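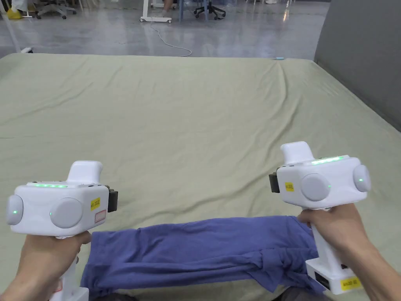 Folding T-shirts on the bed: does anyone get a straight edge?

barnonwood906
I have given up on the dresser top and moved all folding to the mattress. More room, kinder on the back. The trouble is the shirts. I go for the long band (sleeves in, fold lengthwise, then roll) and one end always bunches up and twists like a candy wrapper. Blue tee above is a fair sample of the genre. What am I doing wrong, apart from owning T-shirts?

Justcombe
You're folding on a soft surface. Every time you press down on the shirt the sheet moves with it. Put a big cutting board or a piece of stiff cardboard under there and it stops.

lintcollector
Disagree. I've folded on a bed for 20 years and the bed is fine. The sheet has to be tight, that's all. Yours has ripples in it, and the shirt is going to copy whatever it's lying on. Pull the sheet first, then fold.

barnonwood906
So step one of folding a shirt is making the bed. I can see how people end up with a chair.

Justcombe
The chair is a perfectly good system and I won't hear a word against it.

mrs_bikari
It's the band that's the problem. Long thin folds twist, short fat ones don't. Do thirds instead: one side in, other side in, bottom up to the collar, done. I tried the roll in August when I was packing for my sister's and everything came out of the suitcase looking chewed.

lintcollector
Rolling is fine if you smooth from the middle out to both ends before you start. Most people smooth in one direction and push all the slack down to one end, and then they're surprised to find it there.

barnonwood906
Ah. I do smooth in one direction. Left to right, like reading.

mrs_bikari
Well there's your candy wrapper.

sockdrawer_borkowska
Counterpoint, it's a T-shirt. You will wear it under a sweater. I haven't folded one since I moved and I have 2 drawers that still close.

lintcollector
Close, or close if you lean on them?

sockdrawer_borkowska
I don't see how that's any of your business.

barnonwood906
Update: pulled the sheet tight, smoothed from the middle, rolled. Much better on the first shirt. The second came out like a croissant, but I was watching TV. Going to try the thirds next and will report back to both camps.

Justcombe
Still say cardboard.

Recent threads
Fitted sheets: fold or surrender
Is 200 hangers too many hangers
Sage green bedding, what goes with it
Drawer dividers that stay put
Concrete floor in the bedroom, rug or no rug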